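1/ Went to the open day at Storner, the robot people out past the Zollavwood exit. It was free, and I was told there'd be pastries. A thread.

2/ Signed in, got a sticker that said VISITOR and a second sticker that said MY NAME IS. Left the second one blank because the pen had walked off. Spent the day as Visitor.

3/ Opening talk was from Ekkachai Nakpan, who runs the sorting project. He had 15 minutes and used them all on the word "item." What is an item. Is a bag with a box in it one item. A man in the second row got upset.

4/ The robot is called Nonlow. I asked if it stood for something. They looked at each other and said it used to.

5/ Ekkachai's pitch: parcels and packaging are the worst stuff you can hand a robot. Boxes are fine. Boxes hold their shape. Paper does whatever it wants.

6/ They've logged 2888 practice picks since May. I have logged maybe 900 in my own recycling bin and I still can't tell you where bubble wrap goes.

7/ Demo time. We stood behind a strip of tape and were asked not to cheer, which was optimistic of them.

8/ Two arms, one table, a row of other people's unboxing.
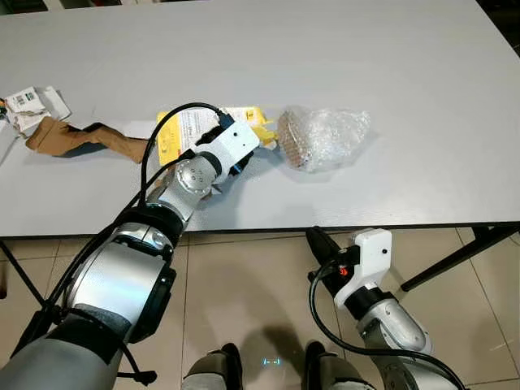
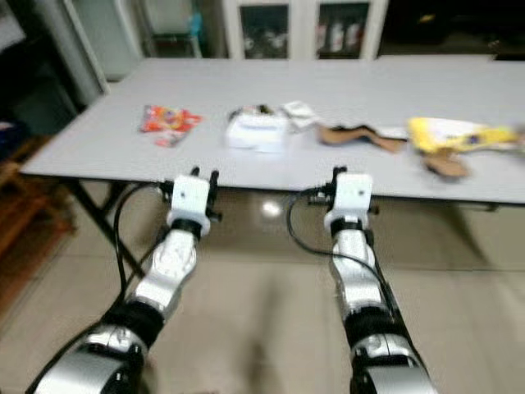
9/ WHAT I ASKED

Me: how does it decide what to grab first?
Ekkachai: long answer, several hand gestures, the word "confidence" four times.
Me: so it guesses.
Ekkachai: it guesses with numbers.

10/ A kid asked if it could open a bag of chips. Best question of the day. The answer was "not on purpose."

11/ Then a guy from Bartoš wanted to know about speed per hour and the room lost all its joy. I went to find the pastries.

12/ There were over 100 visitors and one tray. I got half a cheese danish. The other half was already gone when I arrived and I have my suspicions about the Bartoš table.

13/ Anyway, I came in ready to be smug and left kind of rooting for it. Picking up crumpled paper for a living with people staring at you from behind tape is a rough gig. I've had that job, minus the tape.

14/ Tour of the workshop was full so I'm on the list for the next one. Will report back on catering.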